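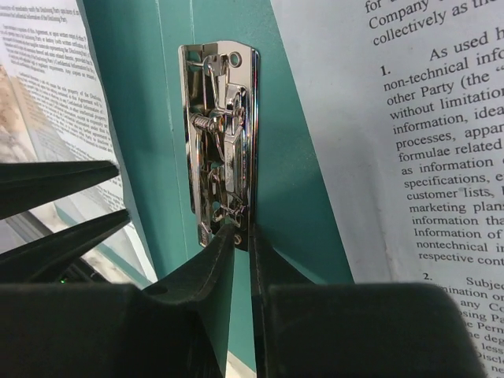 *Skye Menzies*

## 3. Running the binder demonstration on open day

Use this section with the two-arm cell at Potham. The demonstration runs from 2 pm. Allow 8 minutes for each group of visitors.

1. Lay the teal binder open on the worktop with the lever clip facing up.
2. Put one printed agreement under the clip. Rest the other on the left flap.
3. Check that both arms are at their start positions, then press Ready on the Kirville panel.
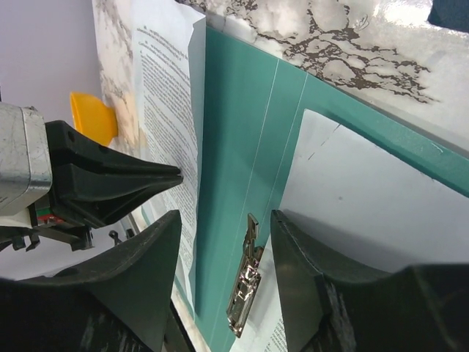 4. Ask visitors to stand behind the floor line and wait for the steady tone before you press Start.
5. Let the routine finish. If an arm stops for more than 3 seconds, press Hold and call the Fuston engineer.

**Caution:** Keep hands away from the lever clip while the arms are powered. The spring can trap a finger.

**Note:** Visitors may ask to read the pages. Hand out the spare copies kept in the Subramaniam folder.
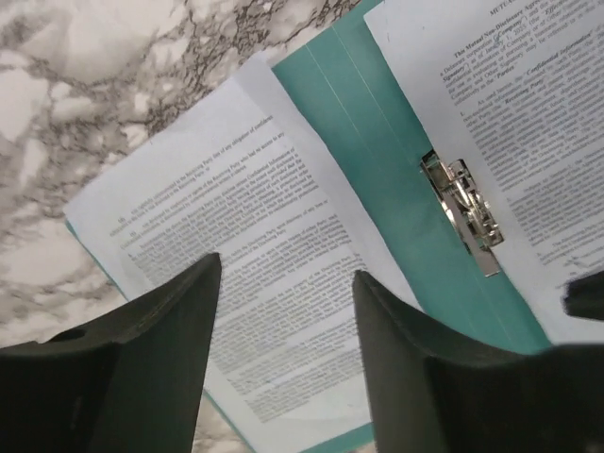 *Fig. 3.2: Open binder with both agreement sheets, between the gripper fingers.*

6. Press Park after the last group and wait for both arms to stop before you clear the worktop.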